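Household Water Use in the Stundemby District: Final Report

Submitted by Ekrem Başaran and Emiko Kudo
22 February 2019

1. Purpose

The purpose of this project was to find out how households in the Stundemby district use water during an ordinary month, and whether the printed advice sent out with each bill has any effect on that use. The work was carried out as part of the second-year course in applied statistics.

2. Method

A questionnaire was delivered to 402 addresses on the east side of the district. It asked for the number of people in the home, the type of dwelling, the meter reading on the first and last day of the month, and whether the household remembered receiving the advice sheet. Residents could return the form by mail or leave it in the box at the Arell branch library. Forms without both meter readings were set aside. A further 38 households agreed to keep a daily log of showers, laundry loads and garden watering.

3. Results

Use per person fell as household size grew. This pattern was expected, as laundry and cooking are shared among more people. Detached homes used more water than apartments, and the gap remained when homes with gardens were left out. Older detached homes had the widest spread of readings.

Households that remembered the advice sheet did not report lower use than those that did not. Several wrote in the margin that the sheet was hard to read or repeated what they already knew. The daily logs showed that laundry was concentrated in the evening, when the lower electricity rate applies.

4. Presentation of the Figures
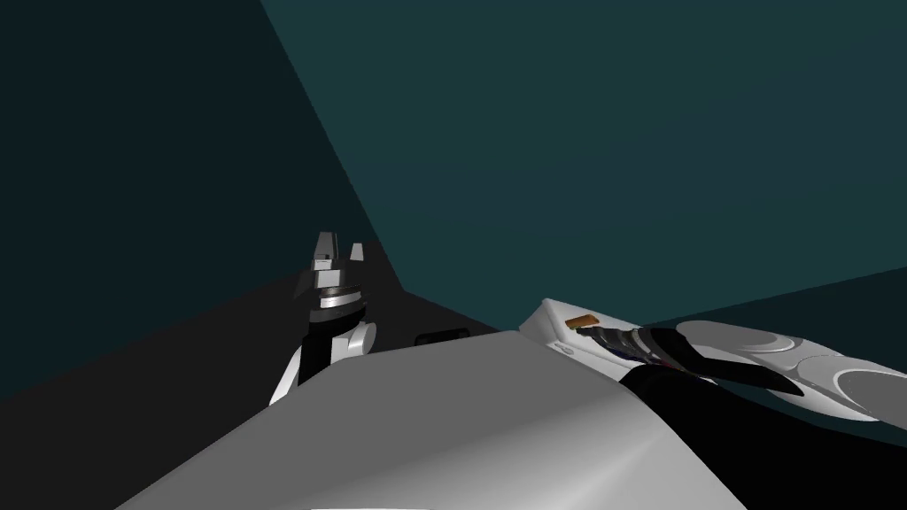 Charts of household use are easily misread when the vertical scale does not begin at zero. In our first draft the bars for detached homes and apartments began at a raised baseline, and the difference seemed far larger than it was. The final charts show it closer to the way the two upright gray fingers of the gripper stand side by side, one slightly shorter and narrower than the other with a gap between them. Bar width was also made equal in the final version, so that height alone carries the value.

5. Limitations

Meter readings were taken by the residents and were not checked. The survey covered one month in autumn, and garden watering is likely to be higher in summer. Homes with shared meters, which are common near Morikawa Street, could not be included.

6. Recommendations

The advice sheet should be shortened and tested with a small group of residents before it is mailed again. A second survey in April would allow a comparison between seasons. The blank questionnaire and the daily log form are attached as Appendix A and Appendix B.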